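Sirklow to Keep Saturday Bus Through the Winter

The Saturday bus between Sirklow and Farketti will keep running through the winter, the Sirklow town council decided Friday night after nearly two hours of discussion.

The route had been set to stop at the end of the month, when the money that pays for it runs out. The council voted to move funds from the road sign budget to cover it until spring.
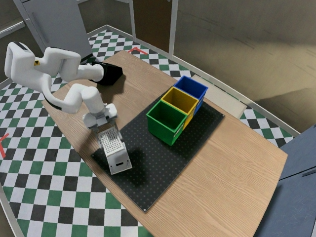
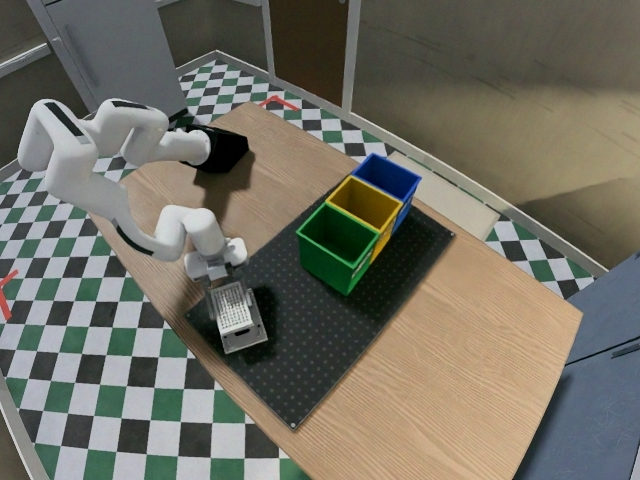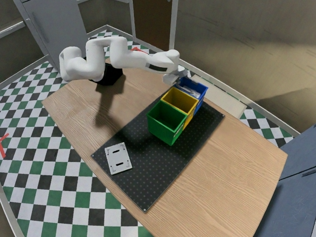

The bus leaves Sirklow in the morning, stops at Polat Road and the county clinic, and reaches Farketti in under an hour. It makes the return trip in the afternoon. Weekday service on the same route is paid for by the county and was never in question.

Transit manager Caroline Mbwambo told the council that the Saturday bus carried 106 riders in September, its best month so far. Most of them got on at the two stops closest to the center of Sirklow. Many were going to the clinic, which opened for Saturday appointments last year, and others were going to jobs at the stores along the highway.

"It isn't a full bus," Mbwambo said. "But the people on it are the same people every week, and they don't have another way to get there."

Council member Wilfredo Macaraeg voted against the plan. He said he had no complaint about the bus itself but did not like taking the money from signs, several of which he said were hard to read at night, especially on the hill going down to the river.

"We put off the signs last year too," Macaraeg said. "I'd like to know when we plan to stop putting them off."

Council member Jummai Okonkwo, who wrote the plan, said the most urgent signs had already been ordered and would still go up before the first snow. The rest would wait until the new budget. She said the council could have raised the fare instead, but that a higher fare would likely drive off riders and leave the town no better off.

The vote was 5 to 3. One seat on the council is empty and will be filled in the next election.

The fare will stay the same. Riders over 65 and students will still pay half, and transfers to the Farketti city buses will still be free if used the same day. The town had looked at ending the free transfers, which it pays for under an agreement with Farketti, but dropped the idea after the city agreed to put off an increase in what it charges.

There will be one change to the timetable. Starting in November, the afternoon bus will leave Farketti 20 minutes later than it does now. Mbwambo said riders coming from the clinic had asked for the change because late appointments often ran past the time the bus left. A few had missed it and had to call someone for a ride home.

The stop at Grullell Farm Supply will stay on the route, but only by request. Anyone getting on there will need to call the transit office by noon on the day before. Drivers told the office that they often pulled in at the store and left without picking up a rider, and that turning around in the parking lot was slow when trucks were unloading. Riders already on the bus can ask the driver to let them off there without calling ahead.

Several residents spoke before the vote, all but one of them in favor of keeping the service. Mylene Soriano works weekend mornings at a bakery in Farketti and said she had been riding since the route started. Her car broke down in the spring and she has not replaced it.

"If the bus stops, I give up the Saturday shift," Soriano said. "That's my best day. I did the math and I can't pay for a ride both ways and still come out ahead."

Shuk-fan Liao, who lives near the Polat Road stop, said she supported the bus but asked the council to do something about the stop itself. It has no bench and no cover, and the light on the nearest pole has been out since summer. She said she had reported it to the power company and to the town, and each had told her to call the other.

Mbwambo said the pole belongs to the power company and that she would call them again this week. A shelter would cost more than the transit office has to spend this year, she said, but a bench could probably be moved there from the old depot. The office would need to pour a small concrete pad first, and she hoped to get that done before the ground freezes.

The one speaker against the plan asked whether a smaller vehicle could do the job for less. Mbwambo said the office had looked into using one of its vans, which can carry a wheelchair but has far fewer seats. On most Saturdays the van would be big enough. On the busiest ones it would have to leave people behind, and the savings on fuel were small because the driver's pay is the same either way.

The money approved Friday covers the bus through the end of March. To keep it going after that, the town has applied for a state grant that would pay for 80 percent of the cost for a year. Okonkwo said she expected to hear back in January. If the grant does not come through, the council will have to decide whether to put the full cost in the next budget.

Macaraeg asked that the transit office report rider numbers to the council every month until then, and the other members agreed. The first report is due at the November meeting.

In other business, the council approved repairs to the roof of the library annex and put off a decision on new hours for the boat ramp parking lot. It also agreed to close Mill Street for the fall market, with traffic sent around by way of the school. The Saturday bus will use its usual stops that day except for the one in front of the post office, which will move one block north.

Printed copies of the new timetable will be at the town hall, the library and the county clinic by the end of the month. Drivers will also have them on board.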